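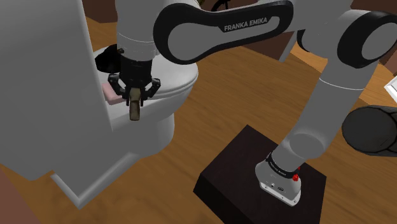

Bathroom scene, Franka arm over the toilet with the cylinder in the gripper.

Marent sim notebook, June

Fault: false "object secured" and arm stopped above the toilet

I started the batch at 9:40 with the new grasp settings from the Prosser branch. The task is to pick up the small cylinder and set it down on top of the toilet. In 11 of 20 runs the arm went to the place position and then stopped with a joint velocity error. The log said "object secured" in all of them, also in the runs where the cylinder had already slipped.

At first I believed the planner was guilty, as last month. I replayed five failed runs with the old planner from Curkstead and the error came at the same point. So I put the planner aside and looked at the gripper.

I opened the wrist view and compared it with the contact log. The object is held between the fingers, but on the side of the right finger there is a gap.

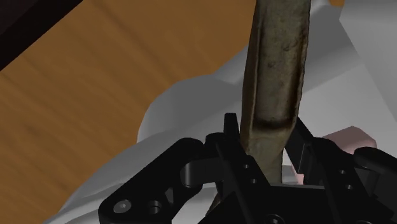 What I found

The grasp check reads only the finger width. If the width stays above the limit for 12 steps, the check says yes. It does not ask if both fingers have contact. In the contact log the left finger had steady force and the right finger had force only now and then, so the object was turning a little at each step. The controller tried to correct this, and the correction became bigger until the velocity limit stopped the arm.

The limit did its work well and I do not want to raise it. On the real arm in Pastach the same check is in use, and there a false "secured" means that we drop a part or hit something. I wrote to them to keep the speed at the low setting until we have a fix.

Changes made today
- Grasp check now needs contact force on both fingers.
- If one contact is lost, the arm stops and does not continue to the place position.
- Collision mesh of the cylinder made again. The old one was over 5 mm too wide on one side.

Second batch started at 16:15, same seeds. Still open: why the contact log writes zero in the first step after closing. I have to ask who changed the logger.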